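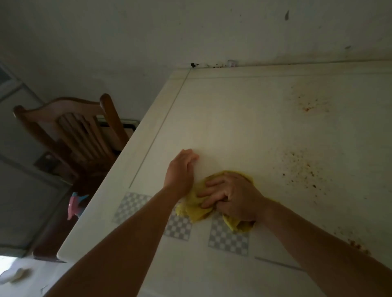
Figure 1. Wiping a white table top with a yellow cloth.

3. What people told me about flavour and nicotine strength

Sigita Sepp
Jun 3, 2024

I went into this part of the study thinking strength would be the thing people cared about most. I'd read plenty of papers saying so, and I'd built half the questionnaire round it (a bit silly, looking back). We had 347 usable replies from people who vape every day, and most of them wanted to talk about taste. Pages and pages of taste! One person filled the whole comments box with a complaint about a custard liquid that had changed its recipe.

So I split the replies by what people were filling their tanks with. The Fanora group mostly bought fruit flavours and changed bottle often. The Gwilliam group stuck to one tobacco blend and were rather proud of it. Fallier users sat between the two, and I still can't say much about them, as there were only 40 and they didn't agree on anything, least of all menthol.

What I did find, across all of them, was that people who had stepped down to 3 mg had nearly always changed flavour in the same month. I don't want to make too much of that. They might have changed because the old flavour tasted thin at the lower strength, or they might have fancied something new and picked up the weaker bottle while they were at it. My questions didn't separate the two, and they should have. I've rewritten them for the October round, with the flavour change asked about first and the strength left until later.

The other thing that kept coming up was steeping, which I hadn't asked about at all. Plenty of people leave a new bottle in a cupboard for a fortnight before they open it, mainly the creamy and dessert ones, and they swear it tastes rounder afterwards. Whether it does is a question for somebody with a proper tasting panel. For me it matters that they had a bottle waiting, so "what did you buy last" and "what are you vaping now" gave two different answers.

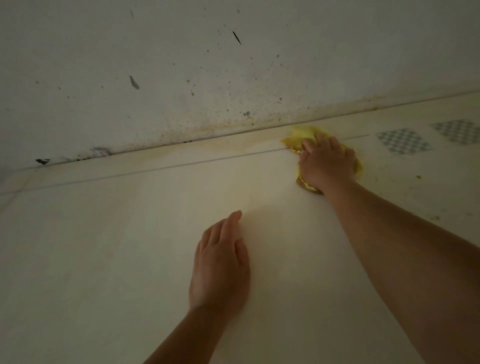
Casodance wrote back to my first draft that I'd been unfair to menthol users, who often keep two strengths going at once and so looked like muddled replies in my table. I've now put them in a row of their own.

Comments

Tankful: Same here with the flavour swap. My old caramel was lovely at 6 and tasted of nothing at 3.

Moira B: Did you ask about coils? A fresh coil changes the taste more than the bottle does, in my view.

Sigita Sepp: Only whether they'd changed one that week. I'll add more on it, thanks!

Related items
Why dessert liquids darken in the bottle
Choosing between 50VG and 70VG
Asking vapers about taste: notes on wording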